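Threads > Robotics > Student builds

Search threads, people, tags Go

Ezequiel Mateos
5/3/23

1/ Semester project update, for the four people who asked and the one who asked by accident. Our class at Nisuncombe has to get two robot arms to assemble a small gear train on a round metal base plate. Gears go on the plate, plate stays put, everybody passes. We have been at this since March.

2/ My partner is Nimal Jayasinghe, who writes clean code and labels his branches. I write code that runs once, in the evening, with the door closed. Together we are team Gultik. It was the first thing typed into the sign-up form and the form does not allow edits.

3/ The assignment sheet makes the task sound like something you'd give a toddler. Pick up gear. Put gear on plate. Repeat. A toddler would do it in 20 seconds and then eat one of the gears. Our best clean run so far is a lot longer than that, although no gears have been eaten.

4/ Picking up the gear was fine by week two. A spur gear on a flat surface has the decency to lie still. Putting it down is where the grade lives. You need the bore over the right spot, and the teeth of gear two have to slide in between the teeth of gear one, and metal teeth have no interest in your feelings.

5/ We tried just pushing harder. I'd like it on record that this was a joint decision. The gear rode up on its neighbor, the fingers slipped, and the whole thing shot off under the supply cabinet. Nimal fetched it with a ruler. I updated the log: "attempt ended early."

6/ What works better: lower until you feel contact, stop, wiggle the wrist 2 degrees each way, lower again. The wiggle took me an afternoon to write and a week to tune. Nimal calls it the search routine in the report. In the code the function is named jiggle and it's staying jiggle.

7/ First gear of the set, left arm holding it over the plate in the red fingers. The other two gears wait their turn on the cloth, and the right arm has the connector in hand. 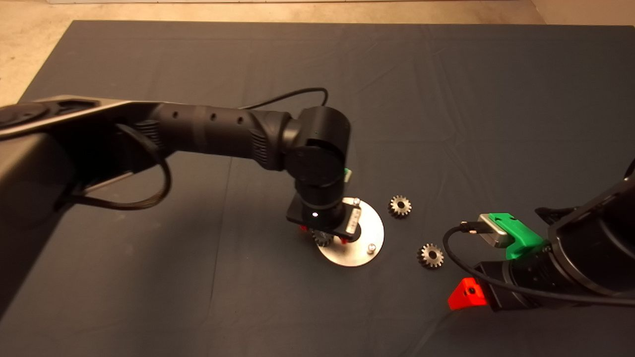

8/ THE CLOTH, A SHORT HISTORY

We started on bare concrete. Drop a gear on concrete and it rolls, and it rolls with purpose. With the cloth down it lands and stays more or less where it fell. The price is creases. A gear lying on a crease sits at a slight tilt, and a tilted gear gets picked up tilted, and then jiggle has a bad day. I now smooth fabric before every run like I'm expecting company.

9/ THE FINGERS

The green one you see on the right arm is 3D-printed, and so is the red one across from it. We've been through a lot of finger shapes. The flat ones let the gear spin in the grip. The ones with a deep notch held it beautifully and then wouldn't let go, so the arm would open, lift, and take the gear back up with it like a kid leaving a birthday party with somebody else's present.

10/ THE CABLE

The connector is the second half of the assignment and I don't want to talk about it. Fine. A gear is a rigid object. A connector is a rigid object with a long floppy opinion attached. Every time the arm moves, the cable pulls a little, never in the same direction, and the connector turns in the fingers by just enough to matter. Nimal wants to model the cable. I want to tape it to something. We have agreed to each be disappointed.

11/ THE LOG

The rules say every run gets logged, good or bad. We are at 1,868 rows. A fair number of them say "gear dropped" and one says "lunch," which I thought I'd deleted. The instructor reads the log. She has asked about lunch.

12/ Team Cordero across the room solved the meshing in one go by turning the gear slowly the whole way down. It's a lovely idea and I was very gracious about it for most of a day. We tried it. On our setup it's slower than jiggle but drops fewer gears, so now there is a flag in the config, and Nimal and I each flip it when the other one is getting coffee.

13/ Team Altura hasn't picked up a gear yet but their slides are gorgeous. I fear them the most.

14/ Grading: you get 100 points if all the gears are on, meshed, and turn by hand when the instructor pokes them. Points come off for each time a human touches anything. Smoothing the cloth before the run is allowed. Smoothing it during the run "while reaching for your pen" has been specifically ruled out, and I'm told the rule is new this year.

15/ Someone asked why use two arms if the left one does all the gear work. Because the right one has the connector, and because the assignment says two. Also when they both move at once it looks terrific from the hallway, and we get visitors.

16/ Next up is three gears in a row with no hands. We've had two gears plenty of times. The third has to mesh with whatever mood the second one is in. If it goes well I'll post the run. If it goes badly, Nimal will post it.

17/ Yes, the finger files are going up once we settle on a notch depth. Please stop asking Nimal, he'll send you the old ones to be nice and they don't let go.

Contact | Copyright 2023 the author | Back to top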